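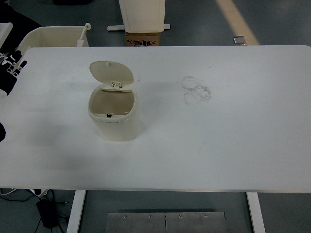
Throwing things out, month one

We move in January, from a house with a shed to a unit with a cupboard, so I have been culling. The council gives you one hard rubbish pickup a year and I've already used ours on a trampoline.

I started with the paperwork because I thought it would be easy. I own 13 years of electricity bills. I also own the manual for a Cilteck bread maker that went to the op shop before we were married, and a warranty card I never posted. My neighbour Birsen came over for a cuppa, watched me read the manual for a while and suggested I try the throwing part.

The shed was worse. There are 204 jars in it. I know this because Birsen's nephew is seven and counting them kept him quiet all arvo. I was going to make chutney. I have made chutney once, and we still have most of it.

Then the books, which I'd been putting off. I took two boxes to the second-hand place on the corner and was offered 50 dollars for the lot, which I thought was a bit rude until I saw the shelf of identical copies behind the counter. I took the money and spent eleven of it on a book.

Removalist's quote came back at 2,000, more if the piano is coming. The piano is under discussion. Neither of us plays it.

Next up is the linen cupboard, and the box in the hall marked CABLES (GOOD).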